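Wamo Robotics Club – Minutes, June 8, 2018
Present: M. Riviere (chair), S. Ammann, J. Trnka, L. Polishchuk (minutes)
Apologies: R. Baláž

1. April minutes approved without changes.

2. Pick-and-place task. Svenja reported 296 logged grasps on the red cube since the last meeting. Slips fell after the fingers were lined, but the lining creases and tears. Jarmila to test a thinner liner.
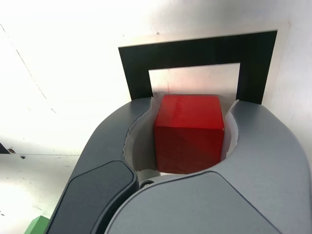
Fig. 1. Red cube held in the lined fingers, black square outline behind.

3. Closing speed. Lukian proposed 40 percent for all trials – agreed. The green block stays in the set.

4. Arnmont meet. Entry form due Monday. Mathis to send it and copy Romana.

5. Room 101 is booked for the next session. Batteries to be charged beforehand – Svenja.

Meeting closed 5:40 p.m.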